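When a Hand-Held Gripper Won't Let Go of the Cloth

5 min read

If you have spent any time folding laundry with a pair of hand-held grippers, you have probably met this fault already, and I'm sorry, because it's an annoying one. You squeeze the trigger, the fingers close on the fabric just as they should, you relax your hand, and the fingers stay shut. You relax your hand a bit more (as if that would help!) and then you do what everybody does, which is give the whole thing a good tug. Please stop doing that last part. I did it for most of May and paid for it with two bent finger mounts and one very sore thumb.

I'm Parviz Parsa, and I look after the grippers for the Cestgate folding project. Over 16 sessions we made 987 recordings and had to throw out 123 of them, nearly all for this one fault. A finger that opens late spoils the recording, and the arm that learns from it will happily learn to open late too. So it's worth a slow afternoon to get this right.

What you need

A soft, dry brush (an old toothbrush is fine), a strip of lint-free cloth, a small cross-head screwdriver, a bright lamp, and something to fold. I like to test with plain white cotton, the sort of thing a sheet is made of. It shows up black grease marks right away.

Find out which kind of sticking you have

There are two kinds, and they feel alike at first. In one, lint has packed in where the fingers meet the bracket, and they drag. In the other, the trigger itself isn't coming all the way back, so the fingers are still being told to close. Put the cloth down on a bed or table, pinch a narrow fold of it, and let go slowly while you watch the trigger and not the fingers. If the trigger comes home and the fingers don't, you have lint. If the trigger stops short, skip ahead to the part about the trigger.

Do this with both grippers. I once cleaned a perfectly good left-hand one for an hour when the trouble was in the right. 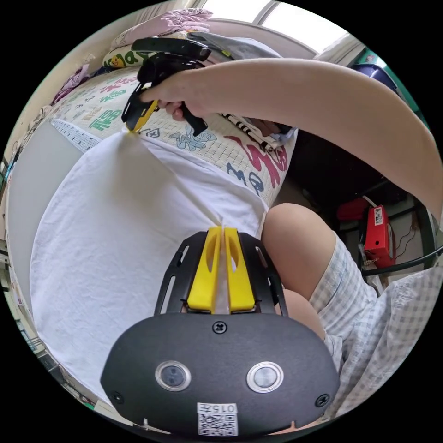 Narrow fold in the near gripper, upper corner in the other.

Getting the cloth free without hurting anything

Hold the gripper still with one hand. With the other, take the fabric close to the fingers and slide it out sideways, toward the open side of the fold, a little at a time. Keep your own fingertips out from between the yellow ones. They are only plastic, but when a stuck pair lets go it can snap open and shut again before you've moved, and it stings more than you would think. If the cloth won't slide, leave it where it is and work with the brush first.

If someone is working with you, say out loud that you have a stuck jaw before you reach in. On our team the word is simply "stuck," and whoever hears it lets go of their end of the cloth and waits. That small habit has saved us more trouble than any of the tools. 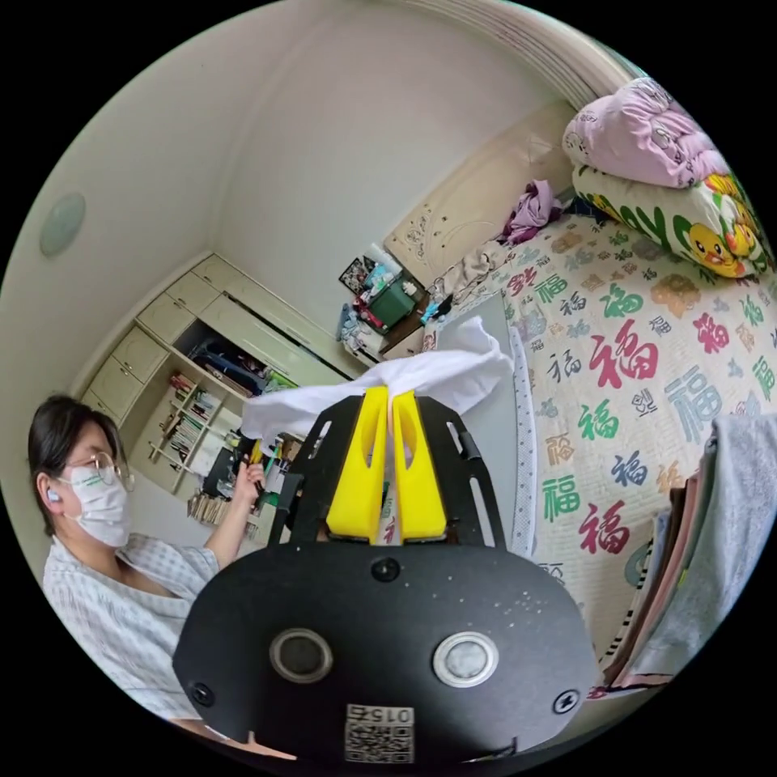

Page last changed: Jul 29, 2020

Clearing the lint

Turn the gripper so the fingers point down and brush from the base of each finger toward the tip. Go slowly, and do the slots in the bracket as well, where fluff from towels likes to roll itself into a hard little thread. You will often see it come out in one piece, which I find more satisfying than I should. Wipe the pinching faces with the dry strip. No oil, please — I tried a drop of it once, and it held the lint like glue and left a gray line on every shirt we folded that week.

Open and close the fingers slowly a dozen times with nothing between them. Then try a corner of something thin, then something thick. Towels are the real test. A gathered towel corner is bulky, it fills the whole gap, and a gripper that was fine on a shirt will sometimes hang on to a towel for a second or two.

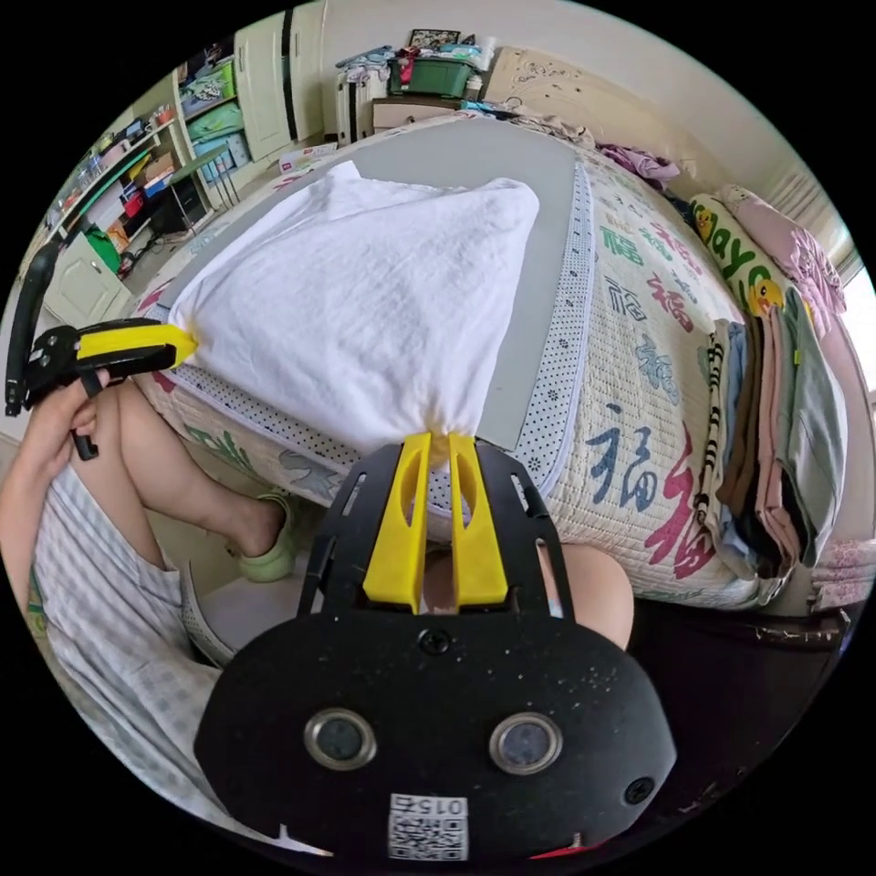
Gathered towel corner, with the folding board underneath.

Checking the trigger

If it was the trigger that stopped short, put the lamp behind it and look for anything caught in the gap: a thread, a bit of label, a crumb. Clear it with the brush. If the gap is clean, check the screws that hold the trigger housing. An overtightened screw can pinch the housing just enough to slow things down, and I'm afraid that in our case the overtightening was my own work. Back it off by a quarter turn and try again. Snug is plenty.

If the trigger still hangs, take that gripper out of use and tie a bit of string around the handle so it doesn't wander back into the box with the good ones. Ours go to the bench at Fadwood for a new spring.

Before you start recording again

Do one whole shirt from start to finish, hem to collar, at the speed you normally work. Watch each release. If the hem drops when your hand relaxes, you're fine to carry on. If it trails along behind the fingers even once, go back to the brush — it's almost always one last thread near the bracket. And write the fault down with the label number of the gripper, even if you fixed it in a minute. We didn't for weeks, so we kept fixing the same one and thinking it was bad luck.

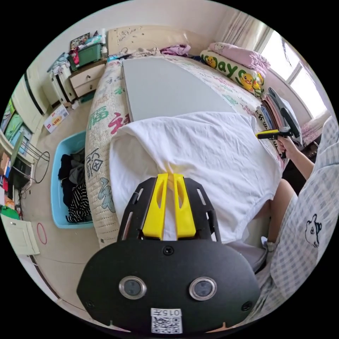 Can I keep the recordings I made before I noticed the sticking?

Keep the ones where every release looks clean when you play them back at half speed, and set the rest aside. Don't trim out the bad moment and keep the remainder, as the pull on the cloth usually carries over into the next fold.

Contact: Parviz Parsa, Cestgate folding project | © 2020 Cestgate | Back to top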